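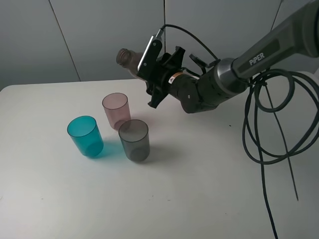

I promised Chaimae Slaoui I would write down our house rules for the cup and bottle task before I forgot why we have them, so get comfortable, because I do go on a bit.

Rule one is hands off the table whenever the arm is powered. I know, everybody says it! But Mahmoud Amrani and I both caught ourselves reaching in to nudge a cup a little to the left, and a slow arm makes you careless. Now whoever wants to touch anything says "stopping" out loud, stops the arm, and only then leans over.

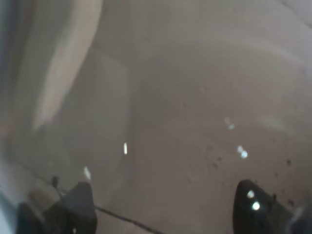

Rule two is about the wrist camera. Wipe the lens before each block of 20 runs, and look at a live view from every camera, because the one on the wrist sees things the others don't (and misses plenty that they catch).

Rule three came from Said Lahlou, and it's my favorite — if a run goes wrong, you keep it and you label it wrong. We had roughly 1222 runs logged by June, and I'd hate to think how rosy they would look if we'd thrown out the clumsy ones.

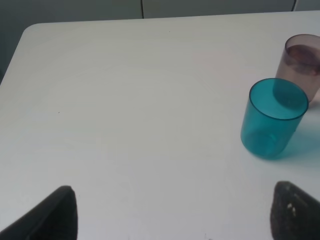 Teal and mauve cups, seen from the wrist.

Rule four is still being argued over. I say cables get checked at every break, Said says once in the morning is plenty.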